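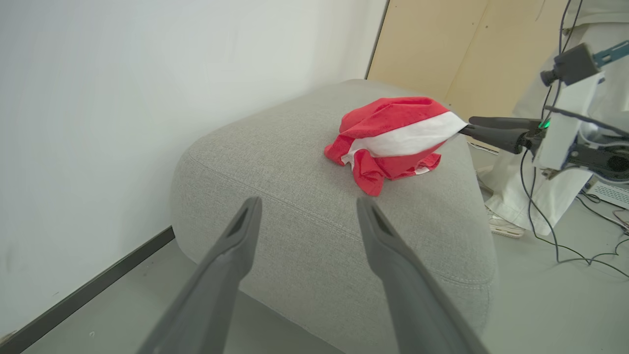 Teresa Loureiro and Ajith Nambiar on working together, sharing a wardrobe and getting married in August

20/05/2019

Teresa Loureiro is early and Ajith Nambiar is late, which both of them say is normal. We meet at Mets, the café in Punden where they used to take most of their outfit photos. Teresa orders for both of them, and she has finished her toast by the time he comes in with two coats over his arm.

"One of those is mine," she says. "He'll tell you it isn't."

The two have been posting their clothes online together for three years. They began with second-hand coats and knitwear, photographed on the way to work, and most of what they wear is still second-hand. Last autumn they left their day jobs to design a small range of coats for Bralar, and the account is now part of how they earn a living.

They met at a clothes swap. Teresa had brought a grey raincoat and Ajith took it home. "I didn't notice him at all," she says. "I noticed the coat going out of the door. I thought, I should have kept that." He wrote to her a week later to ask how to wash it.

"I knew how to wash it," Ajith says.

The account was Teresa's at first. She had been running it alone for a while, mostly for friends, and Ajith held the camera. He got into the pictures when she put her back out and didn't want to be photographed. He wore the clothes she had planned to wear, including a pleated skirt, and the post did better than anything she had done before. When I ask if that annoyed her she thinks for a moment. "A bit, yes. I'd chosen everything. He just stood there."

They share almost all of their clothes now. Teresa is slightly taller, so the trousers are a problem, but coats, jumpers and shirts go back and forth. There is one rail in the bedroom and one in the hall. Shoes are separate. Anything bought with wedding money or given by a parent is separate too, after an argument over a scarf from Ajith's mother that neither of them wants to go into.

Working together has been harder than either expected. Teresa likes to plan a month ahead and writes everything down. Ajith prefers to decide on the morning. "We'd be out on the street with the light going and he'd want to go home and change his socks," she says. He doesn't deny it. "The socks were wrong, though."

They now split the jobs. Teresa deals with Bralar, the money and the writing. Ajith does the editing and answers messages, and he is stricter than she is about what goes up. Pictures taken when one of them is upset don't get used. Neither do pictures of their families. They stop work at dinner, or try to – Teresa admits she still looks at her phone in the bathroom.

I ask about the comments. Most are friendly, Ajith says, and many are from people asking where a thing came from. Some readers have strong opinions about the relationship. In January the couple posted nothing for a fortnight because they both had flu, and were told by strangers that they had split up. One post from before Christmas, a plain photo of the two of them in matching brown cardigans, has 2,217 comments, and a long stretch of those is a quarrel about which of them looked happier.

"I read all of it," Teresa says. "I shouldn't have. You start looking at your own face and wondering."

Ajith read the first page and went to bed.

The Bralar coats come in three shapes, each cut so that two people of different builds can wear it. The first run was 700 coats. Teresa would have liked fewer, and a cheaper lining so the price could come down, but Bralar wanted the heavier one and Ajith agreed with them. She brings it up twice while we talk.

The wedding is in August at Teltine, where Teresa's aunt has a house near the beach. It will be small. They have been offered free clothes, free flowers and a free photographer in return for posts, and have said no to all of it. A cousin is taking the pictures. Whether any will go on the account hasn't been settled.

"I'd put one up," Ajith says. "Just one, afterwards."

"We'll see," says Teresa.

She is wearing her mother's dress, taken in at the waist. He hasn't decided yet, and the grey raincoat has been mentioned in case of bad weather. He still has it. She would like it back.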